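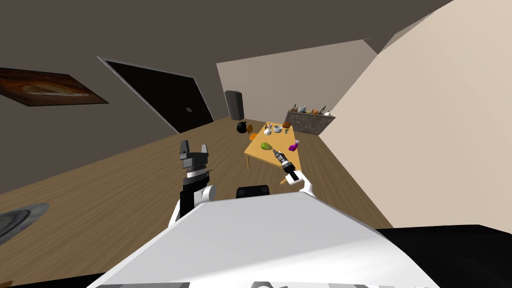

6 August 2020

**Dramier to open wholesale vegetable hall at Zultbridge in February**

Dramier, the fresh produce supplier, will open a new wholesale hall on the former dairy site at Zultbridge next February. The hall will replace the company's two older units on Andberg Road, which will close once stock and staff have moved across.

The new building will supply greengrocers, school kitchens, cafés and market traders in Zultbridge and the towns around it. It will have 35 trading bays, a chilled store for salad and leafy vegetables, and a separate dry store for onions, potatoes and squash. Trade buyers will be able to collect from 4am on six days a week. The hall will be closed on Sundays.

Building work is being carried out by Andberg, which also built the company's packing shed. The ground has been cleared and the drains are in. The steel frame is due to go up in the autumn.

**More room for salad crops**

Lettuce and other leafy crops make up the largest part of Dramier's summer trade. At present they share a cold room with root vegetables, which keep best under different conditions, and some deliveries have to be split between the two units. In the new hall, salad will go straight from the lorry into its own store through a covered loading bay.

Growers will be asked to deliver romaine, cos and butterhead in open crates as they do now. There will be no change to crate sizes or to the deposit scheme.

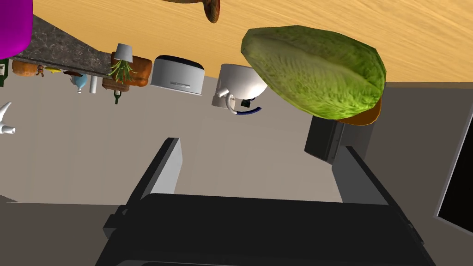 *Romaine lettuce.*

Dramier bought from 417 growers last year, most of them with small or medium holdings. All current supply agreements will carry over to the new site on the same terms. Growers who deliver on fixed days will be sent a new time slot before the end of the year, and those who cannot make the slot offered may ask for another.

**Jobs and transport**

All staff at the Andberg Road units have been offered a place at the new hall. The company also expects to take on drivers and night porters, and these jobs will be advertised locally in the new year. Forklift training will be given on site.

A staff bus will run from Zultbridge station for the early shift. The car park will have 486 spaces, shared between staff and trade visitors, with a marked area for vans. Lorries will use the eastern gate and will not pass through the village. This was agreed with the parish after residents raised the matter of noise at night.

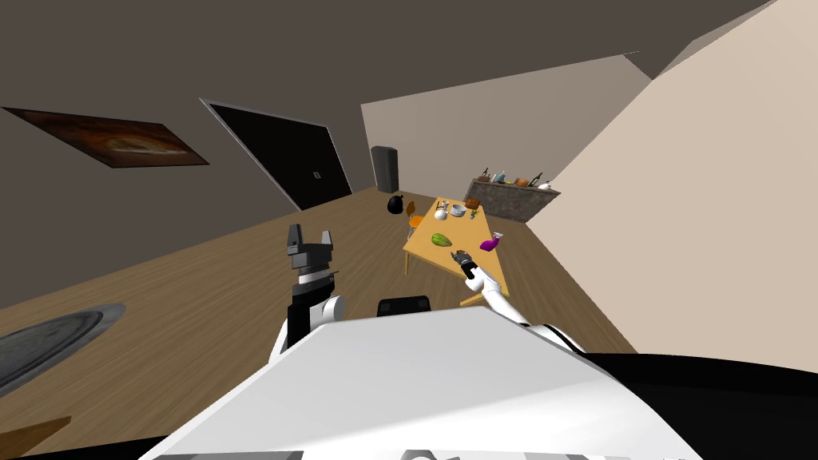
**Trade counter and cookery room**

The front of the building will house a trade counter, an office and a small cookery room. The room will be run by Bautista, the catering college, which will use it for short courses in preparing and storing vegetables. The first courses are meant for school cooks and will cover washing, cutting and keeping salad, as well as menu planning for the colder months. Fees have not yet been set.

The counter will also take orders from members of the public who want to buy by the box. Orders must be placed by noon for collection the next trading day. Dramier does not plan to offer home delivery from the site.

**Plans on show**

Drawings of the hall can be seen at Zultbridge library during normal opening hours until the end of the month. Visitors are asked to follow the library's distancing rules and to wear a face covering. Copies can be posted on request, and comments may be left at the desk or sent to the company in writing.

**Notes to editors**

- Dramier supplies fresh vegetables and fruit to 1154 trade customers.
- The Andberg Road units will trade as normal until the move.
- Site visits for the press can be arranged through the Dramier press office once the frame is complete. Sturdy shoes are needed.

ENDS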